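# Serving tray

A **serving tray** is a flat, shallow-rimmed carrier used to move food, drink and crockery from the place where they are prepared to the place where they are enjoyed. It is one of the simplest things in a kitchen and one of the most useful, and it comes in a wonderful range of shapes, sizes and finishes!
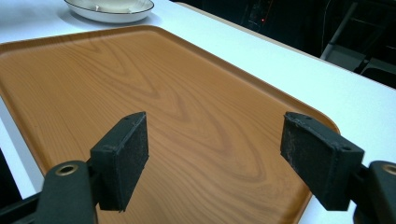
Most trays have three parts worth knowing: the *bed* (the flat surface that takes the load), the *rim* or *lip* (the raised edge that stops things sliding off) and, on some patterns, the *handles*. A tray without handles is lifted by the rim itself, which is why the curve of the lip matters so much to the hand. Rounded corners are common on household trays. They are easier to wipe than square ones, they are kinder to door frames and elbows, and they stack neatly.

## Name and scope

In everyday British use, "tray" covers a great many objects, including baking trays, seed trays and the in-tray on a desk. This article deals only with trays for serving. The word *salver* is sometimes used for a small, formal tray, usually of metal and often round, on which letters or a single glass were once presented. A *waiter*, confusingly, is an old name for a similar piece. A *butler's tray* is a larger version with deep sides that sits on a folding stand and does duty as a side table.

## Shapes and sizes

The rectangle is the workhorse. It makes good use of space, it sits happily across a lap, and it slides into the gap beside a cupboard when the washing-up is done. Round trays are the favourite of cafés and pubs, as they can be turned on one hand and have no corner to catch a passing customer. Oval trays fall between the two and are often chosen for tea sets.

Households that keep only one tray generally go for a rectangle big enough for a dinner plate, a glass and a small bowl side by side. Those that keep several tend to have a little one for a single mug and a biscuit – the sort that lives permanently by the kettle – and a big one that comes out when there are guests.

## Materials

### Wood

Solid wooden trays are warm to the touch and quiet when a cup is set down. They can be carved from one piece, but most are built up from a base and four side strips. Wood dislikes soaking, and a tray left in the sink may warp or split along a joint. Many owners rub theirs with a food-safe oil now and again, and a well-kept one can look better at thirty than it did new.

### Moulded and laminated trays

A laminated tray is made by pressing thin layers together under heat, so that the bed and the rim form a single continuous shell. There are no joints to come apart and no crevices to trap crumbs. The top layer can carry any colour or pattern, and this is where tray design gets really interesting (see *Wood-grain finishes*, below).

### Metal

Tinplate, steel, brass and silver plate have all been used. Metal trays are thin, strong and splendidly noisy. The painted tin tray, with its flowers, fruit or brewery lettering, has a devoted following among collectors.

### Other materials

Plastic, melamine, lacquer, wicker, bamboo and glass all have their place. Wicker trays look lovely in a garden but need a flat insert if anything with a stem is to stand up on them.

## Wood-grain finishes

Printed wood grain is one of the most popular finishes for serving trays, and it repays a closer look. The pattern is usually drawn from a real board. Long, flowing lines running from end to end come from the growth rings where the saw has passed through them lengthways. Nested ovals and swirls, often called *cathedral* figure when they rise to a point, appear where the cut runs close to the outside of the trunk and slices across the rings at a shallow angle.

Colour does as much work as line. Pale finishes suggest ash or birch, the reddish browns hint at cherry or mahogany, and the orange-browns and ambers bring to mind teak or a nicely aged pine. A warm tone looks especially handsome on a white table, where white crockery would otherwise rather disappear.

Among collectors of household ware, the trays made at Vumstead under the Trummer name are a much-loved group. The firm's pattern book lists 2,241 designs, of which 85 are wood grains, and enthusiasts can argue very happily over which of them has the best swirl. The Zunoter range, a later and plainer line from the same works, came in 4 sizes that nest inside one another. Complete nests are hard to find – the smallest size tends to have wandered off to hold plant pots – and spotting one at a sale is a proper thrill. A collectors' fair devoted to trays is held at Allach every June, with more than 15 stalls in a good year.

## Loading and carrying

Carrying a full tray is a small skill, and a satisfying one to get right. The heaviest items go in the middle or slightly towards the body, with tall things near the centre and low things at the edges. A teapot is turned so that its spout points inwards. Glasses are kept from touching each other, as the chinking is a warning that they are about to travel.

For a two-handed carry, the tray is held at waist height with the elbows tucked in. It helps to look ahead and not down at the cups. On stairs, many people prefer to make two trips.

The one-handed carry used in cafés places the palm and spread fingers under the centre of the tray, which rests just above shoulder height or is held low in front. Unloading is the part that catches beginners out: taking everything from one side first will tip the balance, so items are lifted from alternate sides.

A damp cloth or a paper napkin laid on a smooth bed stops crockery from skating. Some trays are sold with a rubbery coating that does the same job, and these are a real treat for anyone with an unsteady grip.

## Other uses

Trays are cheerfully put to work all over the house:

- holding oil, salt and pepper together beside the cooker
- gathering keys, post and coins in a hallway
- keeping jigsaw pieces or beads from rolling away
- catching drips under potted herbs
- giving children a tidy space for paint or clay
- making a firm surface on a soft footstool

A tray is also very handy for laying a table. Cutlery, bowls and napkins can all be brought over at once, and the empty tray then stays within reach for clearing.

## Care

Most smooth-surfaced trays need nothing beyond warm water, a little washing-up liquid and a soft cloth. Scouring pads dull the shine and, on printed finishes, can eventually wear through the pattern. Dust and lint show up more on glossy beds than on matt ones, and a dry cloth deals with both.

Very hot pans should not be set straight down on laminate, plastic or lacquer, all of which may blister or mark. Whether a tray can go in the dishwasher depends on how it was made, and the maker's stamp on the underside often says so. Trays are best stored upright on their long edge, or flat in a stack with a sheet of paper between each.

## See also

- Butler's tray
- Salver
- Tea set
- Lap tray
- Decorative laminate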